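Lukside Gripper Comparison

The Lukside gripper comparison is a recurring trial of hand-held robot grippers, in which a person carries the grippers around a table and does chores with them while a computer takes notes. It began as a weekend argument between two workshops, Gromberg and Fotora, over whose gripper was better at picking up cloth. The argument has not been settled, but it now has a scoring sheet.

Background

Gromberg made parallel-jaw grippers for packing lines, where the objects were mostly boxes and mostly behaved themselves. Fotora had started out in camera mounts and moved into grippers by way of a suction tool meant for lifting glass plates. Each firm published a test report showing that its own product did well at the tasks its own engineers had picked. Customers noticed the pattern. Lukside, a small test lab with no gripper to sell, offered to run both designs through the same list of jobs, on the same table, with the same operators.

The first round was held in January and covered rigid objects only. Both grippers passed nearly everything, and the report was read by very few people. Cloth and other floppy goods were added in the second round, after which the scores dropped and the readership improved.

Method

Most entries are tested in hand-held form. The working end of the gripper is fixed to a handle, and the operator's arm stands in for the robot's. This removes the arm as a source of error and puts in the operator, a trade that the Lukside manual describes as "acceptable on most mornings." Two grippers are used at once, one per hand, and they need not be of the same type. Mixed pairs were at first allowed only as a courtesy to entrants who had brought one of each. They are now the most common choice for cloth.

A full session consists of 45 trials drawn from a list of 213 tasks. Each trial has a limit of 30 seconds, counted from first contact with the object. Operators may put an object back and start over, but the clock is not sympathetic. A grip is scored as held, slipped or missed, and a fourth mark, "other," exists for cases such as lifting the tablecloth along with the item.

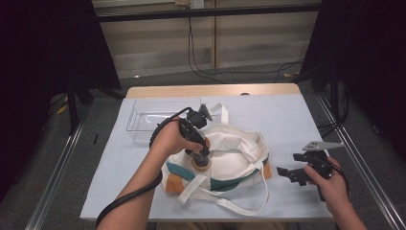 A mixed pair in use on a canvas tote bag, with the round pad of one gripper pressed to the fabric and the two-jawed gripper held to the side.

Bags have a section of the task list to themselves. A tote bag is light, cheap and familiar, and it can defeat a machine that costs more than a car. The handles flop where they like, the opening closes when it is most needed, and a pull on one layer tends to bring the other one with it. Lukside's bag tasks include flattening, opening, turning around, and hanging by one handle. Folding was tried in an early session and quietly moved to an appendix.

Scoring and disputes

The original score was a plain count of held grips. Fotora objected that this favored jaws, which can pinch a loose strap, over pads, which need a fairly flat patch to work on. Gromberg replied that straps were a fact of life. The current system gives separate marks for edges, straps and flat areas, with the result that nearly every entrant is now best at something.

A longer quarrel concerns the Eglītis rule, named after the workshop that asked for it. It requires operators to spend one practice session with a gripper before any scored trial. Supporters point to the early rounds, in which the second gripper tested almost always beat the first, whichever it was. Critics say that a gripper needing practice should lose marks for it — and that the practice session falls over lunch.

Cables are another sore point. Entries that need a wired link or an air line must be tested with it attached, and its drag on the operator's wrist is treated as part of the design. Tape is permitted. More than one highly rated entry has owed a good deal to tape.

Results

The most complete set of results, dated 1 December 2021, covers 113 of the listed tasks. Jaws led on straps and edges, pads led on flat fabric, and mixed pairs led overall by a margin that both firms called meaningless in separate statements. Bag opening had the lowest score of any task attempted by every entrant. Hanging by one handle came out better than expected, chiefly for operators who had been at it the longest.

The report made no recommendation. Gromberg and Fotora each quoted it in their catalogs, using different tables.

See also

End effector
Parallel-jaw gripper
Suction cup
Tote bag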